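Library > Home Skills, Book One > Unit 3: Power at the Desk > Chapter 7

Chapter 7
One Outlet, Many Plugs

Count the things in your home that need a plug. Marianna Cieślak set this as Sunday homework for her evening class in Jurnesley, and the longest list that came back had 57 items on it. The house it came from was built with two outlets per room! That gap between what we own and what the wall offers is what this chapter is all about, and I think it's one of the most satisfying problems in the whole book, because you can fix most of it in an afternoon.

The usual answer is a power strip. It's such a plain object that people buy one, drop it behind a desk and forget it for ten years. We're going to do the opposite. We'll put one out on a clear surface, in good light, and get to know it from plug to last socket before it goes anywhere near the floor.

Words to know

Load: everything drawing power through the strip at one time.
Rating: the most the strip is made to carry, printed on its label or molded into the case.
Rocker switch: a switch that tips one way for on and the other for off.
Daisy chain: one strip plugged into another. Don't do it.

Start on the table

Pick a table you can clear completely. A pale top is best - a nick in a cord or a crumb of broken plastic shows up right away. Unplug the strip from the wall first, and keep it unplugged for the whole chapter.

Lay the strip down at a slant, with the sockets facing up. Bring the plug around to where you can see it, and let the cord lie in a loose loop. Tight coils hide damage, and they're a bad habit when the strip is in use, too.
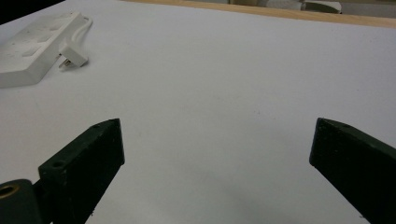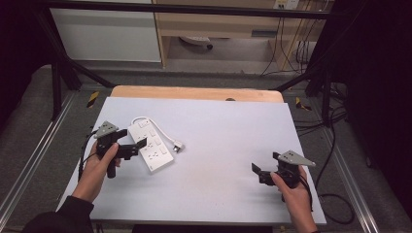 A white strip on a pale surface, ready to be looked over.

7.1 Reading the strip

Turn the strip over and find the rating. Copy it into your notebook, then add up the load of everything you plan to plug in. A desk lamp, a phone charger and a small speaker hardly make a dent. A space heater is another story, and it belongs in the wall outlet by itself. Konrad's sample desk in Exercise 2 comes to 106 watts, and you'll be surprised how much fits inside that number.

Comments

Mafalda Peixoto: Did the table check with my daughter and we found a split in the cord of our oldest strip. Straight in the trash. Great chapter!

Ksawery Grabowska: Is the lamp in Exercise 2 meant to be an LED? My total came out higher than 106.

Danuta Witkowska: Yes, LED. I got stuck on the same thing.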